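Filed under: Project Updates, Assistive Kitchen

Lekon Kitchen Tasks: Progress Report for December
Prepared by Lucienne Vidal for the Plundley Fund 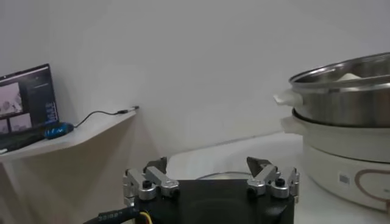 Work this period went into the steamer task, the second of the three kitchen tasks in the grant plan. An operator teaches the arm by remote control, and each complete run is saved with the wrist camera video and the joint positions. We now have 2,863 saved runs across all tasks, of which 233 were thrown out on review. Most of the rejected runs had a dropped video feed in the first few seconds. Mostafa El-Sayed traced this to a loose connector and replaced it, and the problem has not come back.

The setup is kept simple. The arm works over a white tabletop against a plain wall, with the laptop on a shelf to the left so the operator can check the camera views between runs. The electric pot with the steamer on top stands to the right. We chose a small household pot because the people this project is meant to help are likely to own one.

Teaching the robot to take hold of the steamer handle has been slower than we planned. Operators tended to approach from above, and the fingers closed on the rim. Margaux Boyer rewrote the operator instructions in the middle of the period and asked everyone to come in level with the handle and pause before closing. Runs recorded under the new instructions are more alike, and the review goes faster.

We also tried guiding the arm by hand for the food pickup, with the operator holding the wrist and moving it through the motion. It gave smoother paths than remote control, but the operator's hand got into the wrist camera video too often to be useful. We have gone back to remote control for this step and kept 59 of the hand-guided runs for comparison.

Training on the steamer runs began late in the period. Early trials are mixed. The arm reaches the pot dependably but often lets go of soft food too early. Vratislav Říha thinks the fingertip pads are part of the cause and has ordered a softer set from Grotberg.

Spending is in line with the budget except for operator hours, which ran over by 3 percent. Marcelle Boyer has moved money from the travel line to cover it, as the grant terms allow.

Next period we will fit the new pads, repeat the pickup trials, and start recording the third task at the Pillay site. The request for a second arm is still open, and we would like an answer before that recording starts.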